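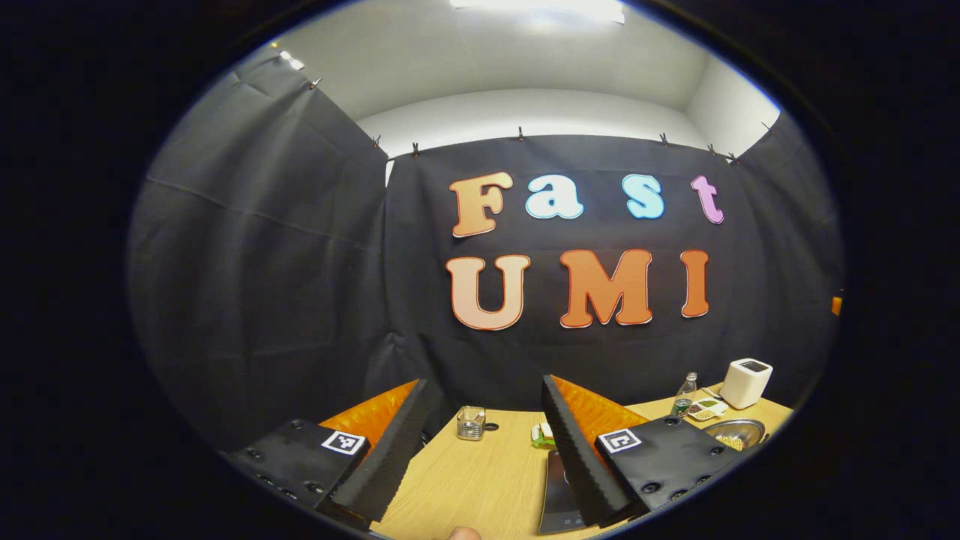 Stadtrat Lumholm: Echtheit des geleakten Vergabepapiers

pegelstand
Registriertes Mitglied
Seit Donnerstag kursiert ein PDF, laut dem der Auftrag für die Wahlsoftware ohne Ausschreibung an Ikov gehen soll. Umfang: 2 Seiten, kein Aktenzeichen. Die Metadaten nennen als Erstellungsmonat April, die Vorlage im Ratsinformationssystem ist jünger. Hat jemand die Fassungen verglichen?

randnotiz_k
Ja. Der Wortlaut ist bis Absatz zwei identisch, danach weicht er ab. In der offiziellen Vorlage steht "Verhandlungsverfahren mit Teilnahmewettbewerb", im Leak "Direktvergabe". Das sind verschiedene Verfahren.

Metadaten beweisen im Übrigen nichts. Das Datum lässt sich mit jedem Editor setzen.

querleser
Zitat von randnotiz_k:
"Metadaten beweisen im Übrigen nichts."
Klicken zum Erweitern...

Als Beweis nicht, als Indiz schon. Ein früher Entwurf mit Direktvergabe wäre plausibel. Dass Santoso als Mitbewerber erst in der späteren Fassung auftaucht, passt dazu.

randnotiz_k
Passt ebenso zu einer Fälschung. Wer die spätere Fassung kennt, streicht Santoso heraus und ändert ein Wort.

pegelstand
Der Kanal "Osov" hat das Papier zuerst verbreitet, nach zwei Stunden hatte der Beitrag fast 2000 Weiterleitungen. Eine Quelle wird dort nicht genannt.

kleinschrift
weiterleitungen sagen über die echtheit gar nichts. mich stört eher, dass die verwaltung nur "kommentieren wir nicht" schreibt. ein dementi wäre ein satz.

querleser
Zu laufenden Vergaben äußert sie sich grundsätzlich nicht. Daraus würde ich nichts ableiten, in keine Richtung.

kleinschrift
sehe ich anders. zur wahlsoftware muss man sich äußern können, auch im laufenden verfahren.

randnotiz_k
Antrag auf Akteneinsicht ist gestellt, mit Bezug auf alle Entwurfsfassungen. Den Bescheid lade ich hier hoch, Namen der Sachbearbeitung geschwärzt.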